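Keeping the planner dull: a conversation with the grasp software lead at Erkisent

The Dristdale office of Erkisent writes the control and perception code for small two-finger grippers. We spoke to its software lead in March, shortly before the release of Beteden, the team's planning tool. 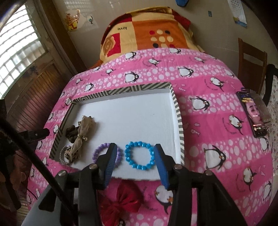
Thin objects, patterned backgrounds

Jewellery and hair accessories are awkward for a grasp planner. A beaded bracelet lying flat has almost no height, and its centre is a hole. "The old code took the centroid of the mask and sent the fingers there," the lead says. "For a ring of beads that is the one place with nothing in it."

Beteden fits a closed curve to the outline first, then proposes grasps either across the whole ring or on a short stretch of it. Going across the whole ring means one finger on each side, and the neighbouring items decide whether there is space. A purple bracelet beside a blue one is an ordinary case. "If the left finger has to come down over the neighbour, the planner should know that and price it in."

Printed fabric is the other difficulty. A quilt covered in penguins and white dots gives the segmenter plenty of closed shapes that have no thickness at all. The team's answer is to find the tray first, by its striped rim, and to rank anything outside it lower. A red bow on the quilt below the tray is still detected - it is simply not offered as a target.

Logging and replay

The lead is more animated about tooling. Each attempt is stored with its candidate grasps, 400 at most, and the scores they were given. A replay command, inherited from an older package called Jakubowski, runs a new build against the stored attempts. The regression set stands at 136 recordings.

"We had a change that looked fine in simulation and altered the chosen grasp in a third of them. Without replay we would have shipped it."

Planning time is capped at 170 milliseconds. When the cap is reached, the best candidate so far is used and the log entry is flagged. Work on soft items such as scrunchies and chiffon bows is planned for the next version, using the same log format.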